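Gripper twists pieces when it lets go – chess robot on a roll-up mat

Home and Shared Workshop Builds > Arms and Grippers

Posted by tudard_bench

I've been building a chess-playing arm in the shared workshop at Nalldale since July and I'm stuck on something that I think is mechanical, but I'm no longer sure. I'd like a second opinion before I take the gripper apart again.

The setup is a small desktop arm bolted to the bench, with a two-finger gripper on the end and a camera looking straight down. The board is an ordinary roll-up mat, the green and cream kind that clubs use. The pieces are plain black and cream plastic with weighted bottoms. I picked the mat because it packs away and the bench is shared, so nothing can stay out overnight. The squares are 50 mm.

The fingers are printed. I glued red rubber pads on the tips and wrapped the rest in white cloth, partly to stop the print edges marking the pieces and partly to cut down on glare from the plastic, which was confusing the camera. The cloth is fraying now and will need doing again.

Picking up works. The arm goes to the square, comes down, closes on the head of the piece and lifts. I've had very few drops. The problem is at the other end. When the fingers open, the piece often turns a bit and shifts toward one side of the square. On a pawn that doesn't matter much. On a knight it looks bad, and after a few moves by the same piece it can be sitting over a line. Then the camera code can't decide which square it's on and the game stops.
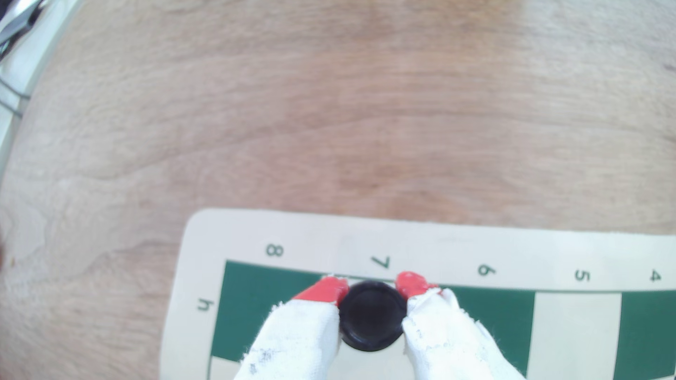 Black piece held between the pads over one of the h-file squares, camera looking straight down.

Things I have tried so far:

Slowing the opening speed to the lowest setting the servo driver allows. It helped a little, and the whole move now takes far too long.

Swapping the two servos over. The shift stayed on the same side, so I don't think it's one bad servo.

Taping the corners of the mat to the bench. I thought the mat might be creeping. It was, slightly, and the tape fixed that, but the pieces still turn.

Lowering the release height. If I go any lower the fingers touch the mat on some squares and push it into a wrinkle. On other squares they stop short, so I suspect the mat isn't lying flat everywhere. It has been rolled up for most of its life.

I also tried gripping lower on the body of the piece instead of at the head. That was steadier, but the fingers then knock the neighbors when the board is crowded. In the opening position it's hopeless.

My questions are these. Is this a known problem with two-finger grippers, and is the answer in the fingers or in the software? Would I be better off giving up on the mat and making a rigid board? And does anyone have a release sequence that works on light pieces without taking all day?

I can change nearly anything except the arm itself. The controller is a Cattaneo board running my own code, so the motion is all open to me. I can command each finger separately.

Posted by clundeck_workshop

It's known, yes. I had the same thing on a draughts machine and then again on a chess one. There are several causes and you probably have more than one of them at once, so change one thing at a time and write down what happened.

Start with the pads. Rubber is good for lifting and bad for letting go. When the fingers open, one pad nearly always breaks contact before the other. For a moment the piece is touched on one side only, and that side drags it. If the pad is a bit tacky, or the glue under it has let it tilt, the drag has some rotation in it too. That would explain why swapping the servos made no difference. The pads stayed where they were.

Wipe both pads with a cloth and a little alcohol, let them dry, and run the same move 32 times from one empty square to another. Then turn the gripper half a turn at the wrist and run it again. If the shift follows the gripper, look at the fingers and pads. If it stays on the same side of the board, the arm is off center when it arrives, and the pads have nothing to do with it.

I'd do that test before anything else. A lot of people rebuild their fingers when the real trouble is a couple of millimeters of error in the calibration. A gripper will hide that on the way up, because closing the fingers drags the piece to the middle. On the way down nothing hides it.

Second thing is the cloth. You say it's fraying. Loose threads near the tip can catch under the collar of a piece or get pinched between pad and plastic. I would strip it off near the tips altogether and leave it only further up. If glare is the worry, matte paint on the bare print does the same job and has no threads. Heat shrink also works if your fingers are narrow enough to take it. It comes in white but black is easier to find.

Third is the shape of the tips. Two flat pads on a round head touch it along two lines, and the piece can swing about those lines like a door. A shallow V in each pad gives four lines of contact and the piece can't swing. You can cut the V in the rubber with a sharp knife if it's thick enough, or print new tips with a V and put thin rubber over them. Keep it shallow. A deep V holds the piece very well and then catches it on the way out.

For the release, this is the sequence I ended up with:

Come down at normal speed and stop 5 mm above where you think the mat is.

Go the rest of the way slowly, and stop when the servo load on the lift joint changes. If your driver doesn't report load, a microswitch on the wrist will do.

Ease the grip until the piece is only just held. Wait a moment for the arm to stop shaking.

Open both fingers together by a small amount, then stop again. This is the only slow part of the opening.

Open the rest of the way at full speed and lift straight up.

The wait after easing the grip did more for me than anything else. Small arms ring after they stop. If you open while it's still ringing, the piece gets a tap from whichever finger is swinging toward it. In your case I suspect the slow opening only helped because it gave the arm time to settle, and you can get the same benefit in much less time by putting the pause in the right place.

Since you can command each finger separately, check that they really do start together. Print out the times. Mine were being sent one after the other down the same line, and the second finger was always late by the same amount.

On the mat, I would keep it but put something flat under it. Wood benches are rarely level all over, and a mat that's been rolled keeps a curl at the ends. Leave it flat under some heavy books for a few days first. Then fix it to a thin sheet of MDF with double-sided tape along the border. It still comes off the bench at night, it just goes on a shelf instead of in a tube. You will lose the wrinkles and your heights will be the same from square to square.

Posted by nalldale_evenings

Just get a magnetic set. Steel sheet under the board, magnets in the bases, pieces go where you put them. I did one and never had a piece turn.

You do need a stronger grip to pull them off.

Posted by rank_and_file

I'd be careful with magnets. I tried them, and pieces on neighboring squares pulled at each other when one was carried past low down. The weaker ones were fine but then they didn't center the piece either. If you do go that way, use a small steel disc under the middle of each square and not a full sheet, otherwise there is nothing to draw the piece to the center.

I agree with most of what clundeck_workshop wrote. I'd only add something on the software side, because you said the game stops when a piece is over a line. It doesn't have to. Your code knows where every piece was before the move and it knows what the legal moves are. If a knight is found half on one square and half on the next, and only one of those would be legal, take that one and carry on. You only need to stop when both are possible.

Then add a tidy-up move. When the camera sees a piece too far off center, the arm goes back, closes on it, moves it to the middle and lets go. Run it while the human is thinking. People don't mind the arm moving in their time if it stays out of the part of the board they're reaching for, though you'll want a way to turn it off. Mine has a push button at the side of the board that freezes the arm until it's pressed again.

Watch out for one thing with a camera looking straight down. It sees the top of the piece, and the top of a tall piece near the edge of the view looks further out than its base is. If you measure the error from the head of a king you'll correct a piece that was already in the right place. Work out the offset for each type of piece, or put the camera higher. I spent a long while chasing a shift that was only that.

Comment from tudard_bench

Thanks. I ran the wrist test this evening. The shift went with the gripper, so it's the pads or the fingers. Looked at closely, one pad has tilted where the glue has softened. I've taken the cloth off the tips and I'm printing a pair with a shallow V.

The finger commands were going out one after the other as well, and I hadn't thought to check that. I'll put the pause in and try the mat on MDF once I've found a sheet the right size.

Comment from clundeck_workshop

Use contact cement for the new pads and rough up the print first. Superglue goes brittle on rubber and you'll be back to a tilted pad by the end of the month.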